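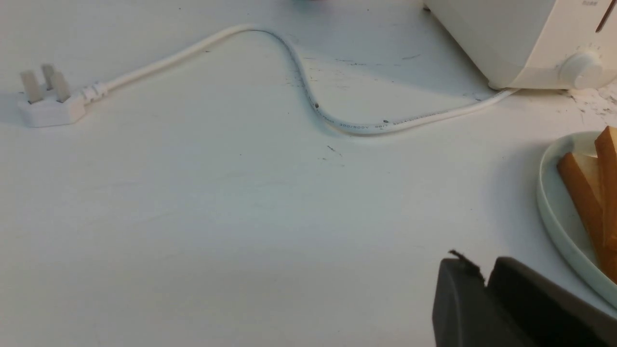
**Toast and fruit at the Mapplebeck breakfast table**

7 Jan 2021

The breakfast corner on the ground floor of Mapplebeck is open again after the winter break. It is a small place, with one white table, one toaster and a shelf for cups, but many people in the building have missed it. In the last month before the break it was used by up to 71 people a week.

The bread comes from the Zulano bakery on the other side of the road. For now there is only white sandwich bread, in square slices. Zulano has promised a brown loaf from February, and perhaps also one without wheat.

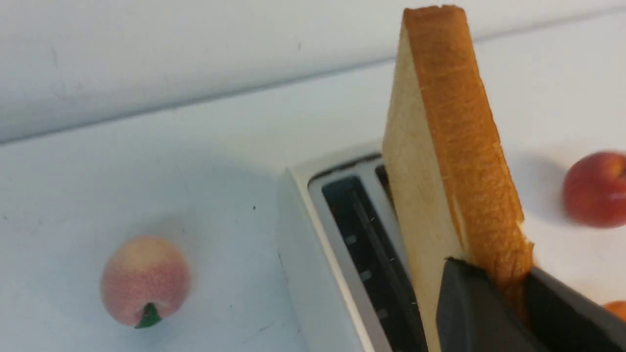

*A slice of white bread at the toaster.*

Ibrahim Adeyemi, who looks after the corner, asks everyone to put the slices in straight and to begin with a low setting. He recommends number 3 for fresh bread and 4 for bread from the day before. "The people who like it dark can always give it one more minute," he says. "The other direction is not possible."

He has also a request about the table. Crumbs collect near the toaster and dark marks stay on the white top, and a dry cloth does not help much with them. A damp cloth and a little soap are kept under the sink. Please pull out the plug before you clean close to the toaster, and leave the cord lying on the table – it should not hang over the edge, where somebody can catch it with a sleeve.

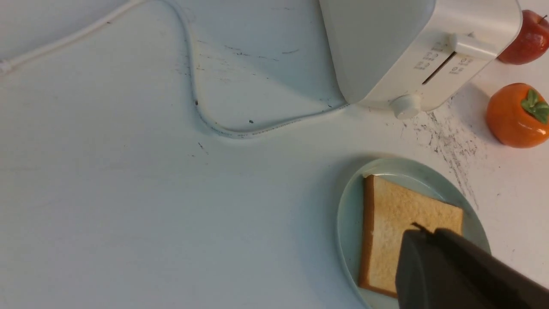
*Bread on the pale green plate, with the toaster and fruit close by.*

The corner is paid for by the money box and by the tenants of the building. The box brought in 2,736 crowns last year, and all of it went to bread, butter and jam. The office of Dranditz on the second floor has offered to pay for the butter until summer. 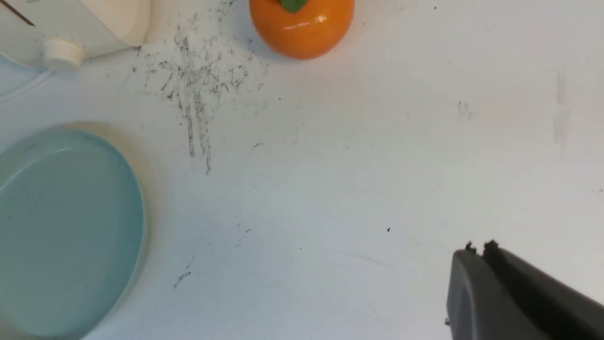

Plates should go back to the shelf after washing and not stay on the table overnight. Several were taken upstairs before the break and have not come back. If you find one in your office, you can leave it at the reception without saying anything.

The breakfast corner is open from seven until ten in the morning. Guests of the Flundach reading room are welcome too, and they pay the same as everybody else. Questions about the bread order can be given to Ibrahim Adeyemi at the reception.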